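About Elier

Elier is a social media and newsletter service company for small businesses. We write posts, answer comments and messages, send out email newsletters and show owners how to do all of it themselves when they want to take it back. We have 11 people on staff and work from one office in Jelden.

Most of our clients are shops, repair businesses, cafes, dental offices and local trades. Few of them have a marketing department. Usually one person handles the website, the phone and the social accounts between other jobs, and the accounts get whatever time is left over.

How we started

Florence Perron and Steinar Thoroddsen worked together at a print shop that made flyers and store catalogs. Customers kept asking them what to do about their online pages, and the shop had no service to sell them. The two of them began writing posts for a few customers in the evenings, then left to do it full time. The first clients were a tire dealer, a bakery and a furniture store, and the tire dealer is still with us.

For the first two years we sold a fixed number of posts per month. Clients liked the low price, but the posts were often written too far ahead and had little to do with what was going on in the business that week. We dropped that plan. Now each client has a named writer who calls or messages them every week and writes from what they hear.

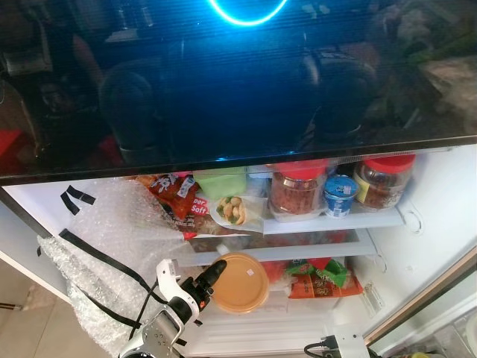 Inside an open refrigerator, with bubble wrap at the left.

What we do

Account management. Your writer plans and publishes posts on the networks your customers use. For most local businesses two networks are enough, and we will say so if you are paying for more. You see every post before it goes out unless you tell us you'd rather not.

Comments and messages. We check your inboxes in the morning, at midday and before closing. Simple questions such as opening hours or parking are answered from a sheet we write with you. Complaints, orders and anything about money are passed to you the same day. We don't argue with reviewers on your behalf and we don't delete bad reviews.

Email newsletters. We write and send newsletters to lists of up to 2,000 addresses. If your list is bigger than that we can still write the text, but we will point you to another company for the sending. We only mail people who signed up, and we ask to see how the list was collected before we take it over.

Training. Our half-day course covers planning a month of posts, writing short updates, taking usable photos with a phone and reading the basic statistics. It is held in Jelden in a group of six or fewer, or at your business.

Mullska

Mullska is the planning calendar we built for our own writers. It holds drafts, approvals and publishing dates for all of a client's accounts on one page. Kristóf Bíró wrote the first version after we lost a week of drafts in a shared spreadsheet, and he still maintains it.

Clients can log in to Mullska to approve posts, leave notes or move dates. There is no extra charge for this. We don't sell it separately at the moment – we get asked about it, and we may look at it again once the mobile version is finished.

Who we are

Florence Perron, managing director. Florence handles contracts and new clients. If you fill in the form on the contact page, she is the one who will call you.

Steinar Thoroddsen, head of writing. Steinar edits, trains new writers and keeps the style notes for each account. He also teaches most of the half-day courses.

Kristóf Bíró, software. Kristóf looks after Mullska, the newsletter system and account security.

Emese Szénási, client accounts. Emese leads the group of writers for shops and restaurants. She came to us from a local radio station, where she ran the listener pages.

Dorottya Kovács, client accounts. Dorottya leads the group for trades and professional offices and writes the newsletters for several of them.

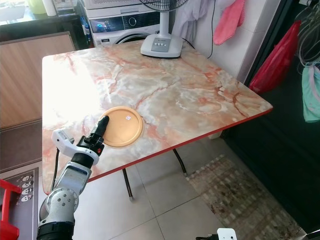 The other members of staff are writers and a part-time bookkeeper. All our writers are employees. We used freelancers for a while to cover vacations, and clients noticed the difference in tone, so we now cover for each other. Every account has a second writer who reads the notes and sits in on a call at least once a quarter.

Our clients

We currently look after 59 businesses. The smallest is a one-person sewing repair shop and the largest is Wihongi, a garden supply chain with several branches. Wihongi has its own marketing manager, and our part there is the daily replies and the branch pages.

We take only one client per line of business in the same town. If we already work for your competitor, Florence will tell you on the first call.

How we charge

You pay a monthly fee based on the number of accounts and how much message answering you need. There is a one-time setup fee of $300, which covers the first planning meeting, the answer sheet and moving your existing accounts into Mullska. Advertising on the networks is paid directly by you to the network, and we take no percentage of it.

Contracts run month to month. If you leave, you keep the accounts, passwords, drafts and newsletter list. Prices are reviewed each April, and clients hear about any change in writing before it takes effect.

Visiting us

The office is on the second floor, above the shoe store, and the entrance is on the side street. Please call ahead, as we are often out with clients.

Page last updated June 17, 2022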